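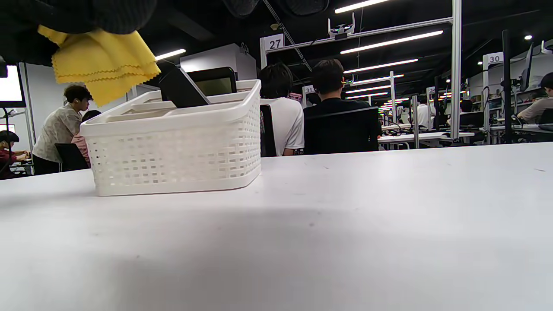 4. Station set-up and shift routine

4.1 Scope

This section applies to all numbered stations on the Nandthorpe floor running the Skallard desk-tidying task set. It replaces the September issue. Network and log-in steps are in Section 3.

Staff moving over from manual packing should read 4.4 before their first shift. The job is recording how a task is done by hand so that the Nureo arms can be trained on it. Output is measured in accepted recordings, and the old hourly pack rate no longer applies.

4.2 Preparing the table

1. Clear the tabletop of everything not on the task card. Personal items go on the cart.

2. Place the desk organizer near the middle of the table, open compartments toward the operator, perforated panel to the rear.

3. Place the calculator and any other items listed on the card. Vary the angle between recordings. Do not square items to the table edge.

4. Keep the yellow cloth within reach if the card includes a wiping step.

5. Check that chairs and loose cables are clear of the operator's feet.

Note: Scuffs on the tabletop are acceptable. Do not cover them with tape or paper.

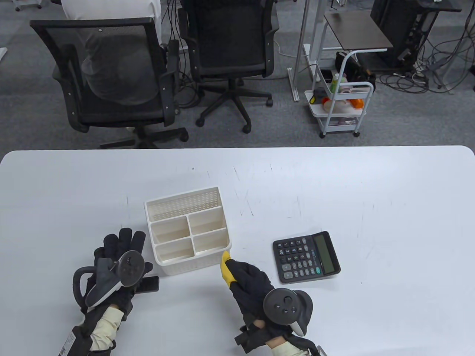
6. Put on both gloves before strapping on the controllers. Straps should be snug at the wrist but must not leave marks.

7. Hold both hands still over the table until the tracking light is steady, then start.

Caution: Stop if a controller slips. Do not correct it with the other hand while recording – end the take, refit, and begin again.

4.3 Wiping tasks

1. Fold the cloth once and hold it flat under the fingers.

2. Steady the item with the free hand. Light pressure is enough.

3. Wipe at normal working speed. Slow, careful motion is the most common cause of rejection at review.

4. Return the item to the position shown on the card.

Error 47 means one controller has lost tracking. Error 56 means the storage drive is full; call the floor lead and do not delete files.

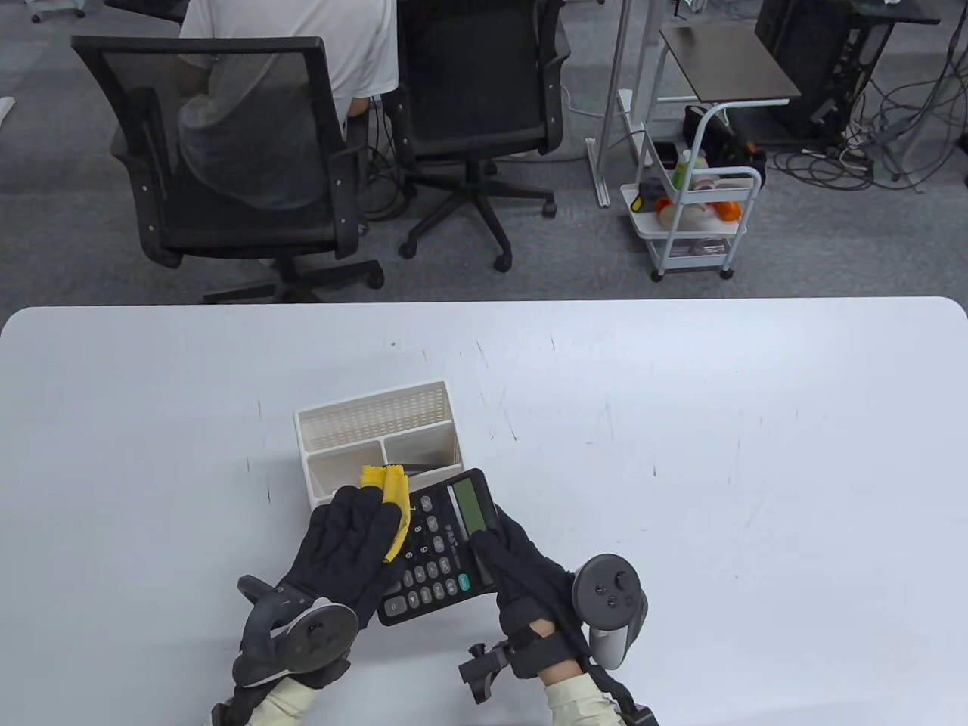
Piroska Nyitrai asked at the 2/11/23 floor meeting whether people who record a task will still be doing that task once the arms take it over, and wanted the answer put in the manual where everyone could find it. It is given in 4.4.

4.4 Changes to duties

Tasks handed to the arms are removed from the manual roster after a trial of 13 shifts. Operators on that roster move to recording, review or arm supervision. Pay grade does not change on transfer. Requests for a particular role go to Margit Vass.

Rest breaks are longer than on the packing line. Remove the controllers and gloves for every break, including short ones. Report sore wrists or shoulders the same shift – reassignment for this reason is not counted against the operator.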